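Subject: Re: [teleop-users] Jerky hands when recording two-arm demonstrations

Date: 17th September

Hello all,

Sorry for the slow answer, I have been meaning to write since the question came up and then the start of term swallowed me whole. I'm copying in the original message for those who only joined the list this month.

> We have been recording demonstrations in simulation before we let
> anyone near the real arms. One operator, two hand controllers, two
> arms. With one arm people get the hang of it in an afternoon. With
> both, the arm they are not looking at starts to wander, and when they
> notice they jerk it back, and the jerk goes into the recording. We
> have 823 episodes from the Okeke set and I would guess a good many
> have it. Do we throw them away, smooth them, or train the operators
> better? We were hoping to reach 2,000 by the end of the project and
> I would dearly like not to start again from nothing.

First of all, please don't throw them away! We had the very same trouble on Devier and I was all for deleting the lot, and I'm very glad I was talked out of it over a long lunch. Go through them at double speed and mark where the jerk comes. If it comes while the gripper is nowhere near anything, you can usually trim the stretch or simply leave it be. The ones that hurt us were those where the jerk came in the last moments before a grasp, when the policy is trying to learn exactly how to close in on a thing. Those we did set aside, in a separate folder, and we still go back to them when we want examples of what a bad approach looks like.

On smoothing I would be careful. We ran a filter over everything early on (I was rather proud of it) and it rounded off the small stops that people make just before they close the fingers. The curves looked lovely and the arm then sailed straight past whatever it was meant to pick up. If you must smooth, keep it light, work on a copy, and replay a handful in the simulator before you believe any of it.

Most of the cure for us was in how we taught people. We now ask a new operator to park one arm over something and leave it there while they work with the other, then swap. It's dull, and they grumble, but it does teach the resting hand to rest. We also put a clutch on the foot pedal so that an arm can be frozen altogether, and I wish we had done that in the first week. Do give people a proper chair with arms, too. A tired elbow shows up in the data long before anyone admits to it.

The layout matters as well. The practice page in the Nosus handbook has things well spread out over the table, with the mug, the ring and the little ball on its tray at a decent distance from one another, and the right gripper over the green box while the left one is down beside the tray:

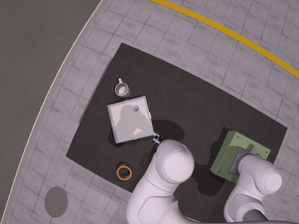
Page 200

I'd start from something like that and only bring the objects closer together once both hands are steady. We turn the objects a little between episodes, and we let people choose which arm goes first, so that the recordings don't all come out in the same order.

Somebody asked off list whether the Pultico controllers are any better for this. We have only had ours for a fortnight, so I can't say much yet, except that they are lighter and everyone fights over them. I'll write again when we've done a proper session with each kind.

Do let us know how you get on, and if you would like our notes for new operators I'm happy to send them. They are a bit scruffy and version 2 has a page missing, but you're very welcome to them.

All good wishes from a rainy lab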